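Munlow toast

Munlow toast is a snack of thick white bread, butter and malted milk powder, browned under a broiler until the top goes crackly. I've been keeping up this page for a while, and I still get hungry every time I edit it, so forgive me if I wander a little.

Origins

The dish takes its name from Munlow, the mill town where it was first sold. The usual starting date is 1952, when the Prilel lunch counter put it on the board as "malt toast, hot." Whether Prilel came up with it or just wrote down what people were already making at home is an old argument, and I lean toward home kitchens. My grandmother made hers with the powder stirred right into the butter (the Prilel cooks sprinkled it on top), and she'd never eaten at the counter in her life!

The town had around 3000 people back then, and the counter had 9 stools. You ate fast and you got up.
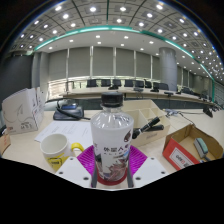
Bottled drink with a black screw cap and a white label.

Preparation

The bread should be at least an inch thick and a day old. Soft butter goes all the way to the crust, then the malt powder, then a pinch of salt. Most cooks broil it for two or three minutes, and you really do have to stand there, it goes from gold to black while you're looking for a plate. Some people add a spoonful of brown sugar. I think that's too sweet, but I've eaten plenty of it.

It's cut into fingers, never triangles, and served with something cold. Milk was the standard for decades. These days you'll get iced tea or whatever bottled drink the place has on hand.

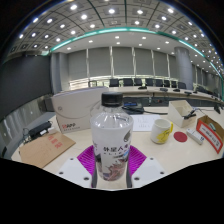
Restaurant versions

Malt toast stayed a local thing until chefs got interested in the food they grew up on. Sandhu, a small dinner place two streets from the old counter, serves it with cardamom butter and a scoop of sour cream ice cream, and it's the best restaurant version I've had. They add it to the menu each November and take it off when the weather warms up. Mudance, the bakery chain, sells a frozen one that goes straight into the toaster oven at 140 calories a finger. The malt flavor is faint. I keep a box in the freezer anyway.

A few bars have tried savory takes with cheese under the malt,

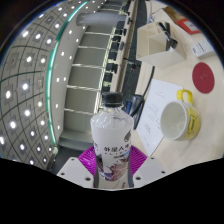
and those split people pretty badly. I like the one with sharp cheddar, and my sister says it shouldn't be allowed to use the name.

Related dishes

Cinnamon toast is the obvious cousin. Milk toast gets mixed up with it too, but that one is soaked and eaten with a spoon.

Page last updated 25 Feb 2020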